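Notes on closure torque, from a month of looking at why screw caps back off in storage. Thread, 1/18.

There are two numbers and people mix them up. Application torque is what the capping machine puts in. Removal torque is what it takes to open the cap later. The second is normally lower.
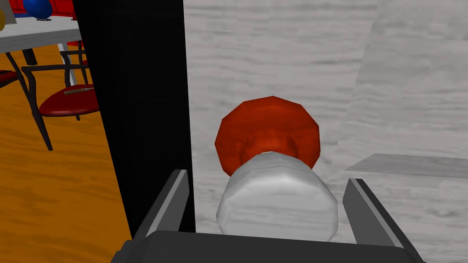 Most of the loss comes early. The liner compresses, the plastic threads creep, and the preload drops. Measure at 3 minutes and again the next morning and you get two different answers. Write down which one you took.

Hsin-yi Hsueh at Protora keeps a log of this by liner type. Foam liners relax more than solid ones in her data. The Zornville line runs foam.

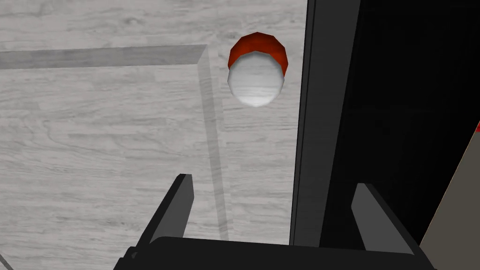 White with a red cap, rendered.

Sample size: we pull 50 per shift, spread across all capping heads. If one head is drifting, a random grab from the end of the belt can miss it for hours.

Heat matters too. Cap and neck are often different plastics and expand at different rates. A pallet that spent March in an unheated warehouse will not read like one from the lab. 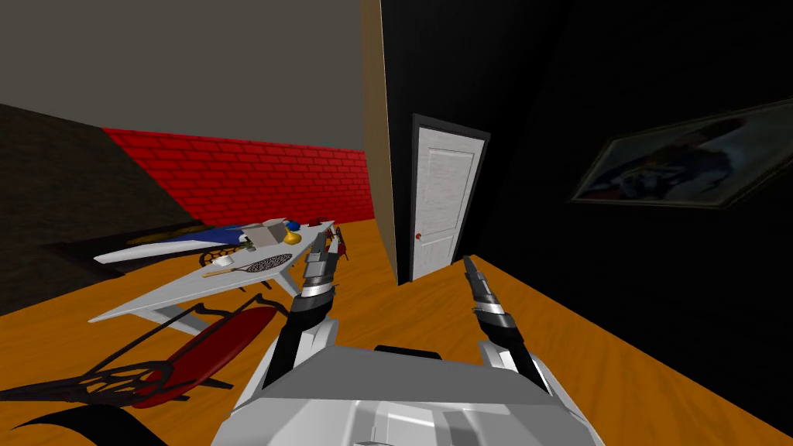

On testers: zero it before each batch, clamp the body low, and turn slowly and evenly. A fast jerk reads high. Two operators on the same Kirodon bench unit disagreed until both slowed down.

Lot 2540 was the odd one. Removal torque was fine and it still leaked. The neck finish was out of round, so the liner never sealed on one side.
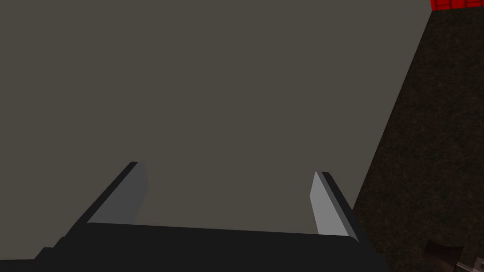 Torque is a stand-in for seal quality. Run a vacuum leak test next to it. Liner chart goes in the next post.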